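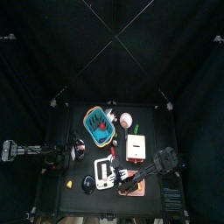

A demonstration session at the Orkinura work cell, with toy kitchen items set out on a black tabletop.

Last updated: January

Urik and Fleltetti Extend Joint Collection of Two-Arm Manipulation Examples

Urik, a developer of control software for robot arms, and Fleltetti, which builds enclosed work cells, have extended their joint program to record tabletop manipulation examples for a learning system. The program runs under the project name Orkinura.

The latest batch contains 521 accepted episodes. Each episode is one attempt at a short task using two arms, stored with joint positions, gripper commands, camera video and a written instruction. Tasks use toy kitchen items, including a turquoise basket with an orange rim, a copper-colored tray and a toy resembling a toaster.

The arms at the cell carry different end effectors. One has a gripper and the other a multi-fingered hand. Urik records both in a shared format so that a single model can be trained on the combined data.

Work is done inside a black fabric enclosure. Fleltetti specified the dark walls and table surface to limit changes in background between sessions. Item positions are changed before every episode, and the layout is logged.

Episodes are reviewed before release to training. Reviewers reject recordings with dropped video, missing joint data or an instruction that does not match the motion. Failed grasps are kept and labeled as failures.

Bermúdez, a parts packing company, will test the trained model on bin sorting at its own site. The trial is planned to run for eight weeks. Results will be reported separately.

The data format specification is available from Urik on request. The episodes themselves are not being released at this stage.

Comments (3)

palletjack: Are the failure labels per episode or per grasp? Makes a big difference for us.

Urik press desk: Per grasp. The time of each failed attempt is stored with the label.

mh_controls: Would like to see the spec cover force readings as well. Joint positions alone won't get you far with soft packaging.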